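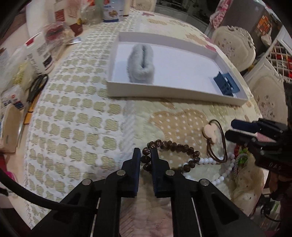 Household Textile Collection: Arrangements for March

The Disberg Residents' Association will hold its spring collection of household textiles and small personal items throughout March. Members may bring bedspreads, tablecloths, table runners, socks, scarves and towels to the association office on the ground floor of the Stolis building. The office is open for this purpose from 9 a.m. until noon and again from 4 p.m. until 7 p.m.

All textiles should be washed and fully dried before they are handed in. Worn or stained pieces are welcome, provided they are packed separately and marked for recycling. Pillows, mattresses and carpets cannot be accepted, and members with such items are asked to contact the city recycling service.

Beads, hair ties and other small accessories may also be donated. These should be placed in a closed envelope or bag with the donor's apartment number written on the outside. Last year several pieces of jewelry were handed in by mistake inside folded linens, and two of them have still not been claimed. Owners may describe the missing item to Anneli Kettunen at the office.

Bedspreads and table linens in good condition will be offered at the spring sale in the common room. Prices will be set by Eetu Koivisto and Kaisu Niskanen, who also managed the sale last year. Proceeds from that sale came to 2,000 euros and were used to replace the dryer in the laundry room and to repaint the entrance hall.
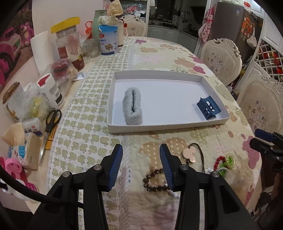
Sorting Sessions

Members who wish to help with sorting may register at the office. Each session is limited to 7 people, and the room can hold up to 100 bags at a time. Socks are to be matched and rolled in pairs. Single socks go to the recycling container by the rear door. Cotton and wool should be kept apart, as the receiving company, Potus, collects them on different days.

Do-yoon Byun will lead the first session and will explain how fabric labels are read and recorded. Coffee will be served at the end. Parents may bring children over the age of ten.

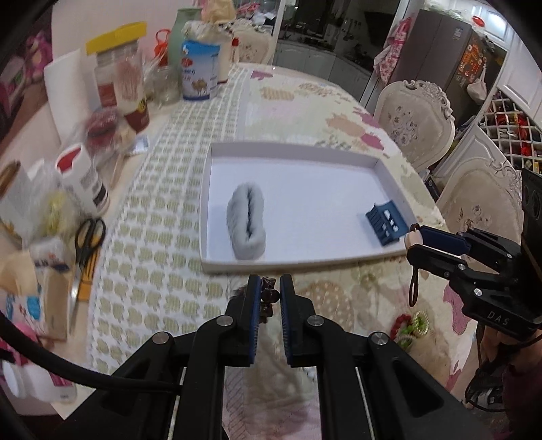 Mending Evening

The association will also host a mending evening in the common room, beginning at 6 p.m. Elli Huttunen of the Huttunen sewing shop will demonstrate how to darn wool socks, repair a torn hem and reattach the binding on a quilted cover. Thread and needles will be provided. Members should bring their own scissors and no more than two items for repair.

There are 29 places available, and registration is required. Names may be entered on the list outside the office or given by telephone during office hours. A second evening will be considered if the list is filled.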